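Osgate Robotics Club
Minutes, project meeting, Feb 9, 2021

Minutes taken by Emerson Sampaio. Previous minutes accepted after the spelling of Detska was fixed.

1. Toy tidying task. The Hirulik group wants to move on to training. Several members doubted that 140 demonstrations is enough, and most of those were recorded at one table. Emerson asked how anyone would know the model had learned the task and not the table. No good answer was given. The group will add 3 more rooms before asking for computer time.

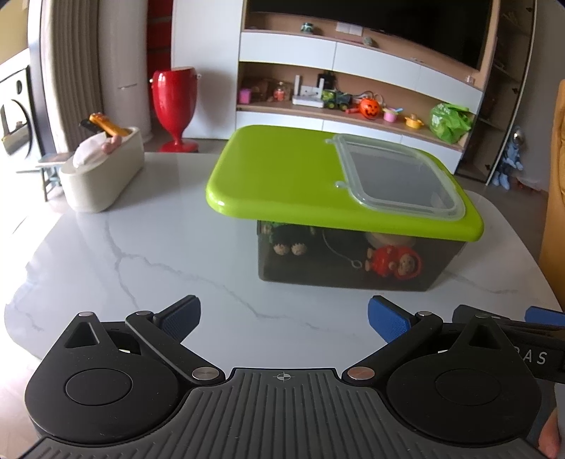
Item 1: grippers at the toy box, green lid on.

2. Lids. The plan treats the lid as a minor step. The meeting did not agree. A lid sitting askew should be its own case, with its own recordings. Carried, two against.

3. Azevedo contest. Entry fee is $692. The claim that we would "probably place" was not accepted as a reason to pay it. Held over until there are test results on paper.

4. Spare finger pads. Order 4. No discussion.

Room list to Emerson before the next meeting.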